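Teleoperation station, Skimholm - check before teaching session
Filled in by Eero Huttunen, Thursday, start 8:15

1. Emergency stop on operator desk. OK. Pressed two times, the arm stopped both times.
2. Emergency stop on the wall. OK, but the label is coming off. Please print a new one.
3. Floor tape, 700 mm from the base. OK.
4. Arm speed limit in teaching mode. Was 465 mm/s, should be 385. Corrected and saved. I ask everybody to look at this value after using the Brevitz profile, it overwrites ours.
5. Hand guiding, power off to the joints. OK. The elbow is a little heavy to move, same as in September.

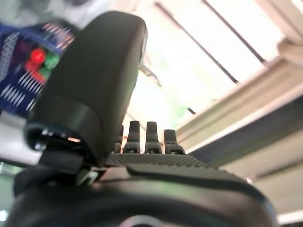 6. Wrist camera, picture on the operator screen. OK. Delay is acceptable for slow work. With strong daylight from the window the operator should lower the speed one more step.
7. Gripper fingers, screws and collar. OK, tightened by hand. Check again after lunch.
8. Gripper cable. Not OK. It rubs on the wrist when the hand turns fully to the left. I put a soft sleeve, but this is temporary - Keseck must send the correct clip.
9. Remote controller, release button. OK. Arm holds position when the button is let go.
10. Recording disk. OK. Counter shows 2,643 demonstrations, the last one is saved complete.

Comments: Session is allowed with slow speed only until point 8 is closed. Two persons in the room during hand guiding, one of them next to the stop. The Keskinen trainees did not sign the instruction sheet yet, so they can watch from behind the tape.

Signed: E. Huttunen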